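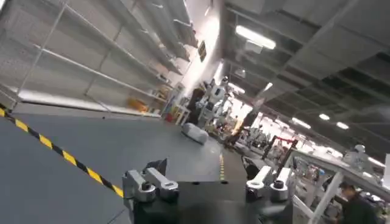 Figure 3. Floor marked with striped safety tape.

Section 3: Positioning and First Fill

Read this section before you move the Kos dehumidifier off its pallet. Most of the calls that come in to the Turkton service line concern things covered on this page, and the people making them have usually put the manual somewhere safe.

3.1 Choosing a spot

The Kos weighs 36 kg with the tank empty and a good deal more once it has spent a humid April in your basement. Pick its spot with that in mind.

1. Find a level patch of floor. The cabinet has levelling feet at the front only. The rear castors are fixed, and no amount of folded cardboard will persuade them otherwise.

2. Leave 444 mm clear behind the rear grille. We are aware this is an odd figure. It came out of the airflow testing and we've stopped trying to round it.

3. Mark the clearance with floor tape before rolling the unit in. Striped tape is easiest to see in a dim basement. Masking tape will do for an afternoon, after which it becomes part of the floor.

4. Keep cushions, dust sheets, bags and anything else soft out of the marked area. Fabric gets drawn against the grille, the compressor overheats, and the panel shows E3.

Note: Laundry counts as fabric. A clothes rack in the same room is fine. A clothes rack leaning on the cabinet is how we came to write step 4.

CAUTION: Do not tip the unit more than 36 degrees in transit. If it has travelled on its side, stand it upright and leave it unplugged overnight. The oil needs to find its way home.

3.2 Connecting the drain hose

You can run the Kos off its internal tank, in which case skip to 3.3 and resign yourself to emptying it.

1. Pull the grey plug from the drain port. Keep the plug. You will want it when you move house.

2. Push the Lalell hose over the barbed fitting until it covers all the barbs. Warm tap water softens the end if it fights back.

3. Tighten the clamp with a flat screwdriver. Stop when it stops. The fitting is plastic and has no interest in your grip strength.

4. Run the hose to a floor drain, downhill all the way. The Kos has no pump, and water remains stubborn on the subject of gravity. For drains above floor level, order the Nerkel lift kit and follow the sheet in its box.

3.3 Powering up

1. Plug the unit directly into a grounded wall outlet. Do not use an extension cord, including the heavy orange one.

2. Press and hold POWER until the display lights. The fan starts straight away. The compressor waits three minutes before joining in, so please don't keep pressing the button in the meantime, as each press starts the wait again.

3. Set the target humidity with the arrow keys. 50 is a sensible number for most basements. Setting it to 30 makes the unit run without pause, and your hydro bill will be along to discuss it.

4. Clean the filter every 2000 hours. The FILTER light comes on by itself and stays on until you hold RESET, which clears the light and does nothing whatever for the filter.

Note: The display dims after dark. To switch this off, hold both arrows together until it beeps twice. Panagiotis Krasniqi in our service department can talk you through it by phone, along with the other settings in Section 5.

CAUTION: Unplug the unit before removing any panel. The warranty does not cover curiosity.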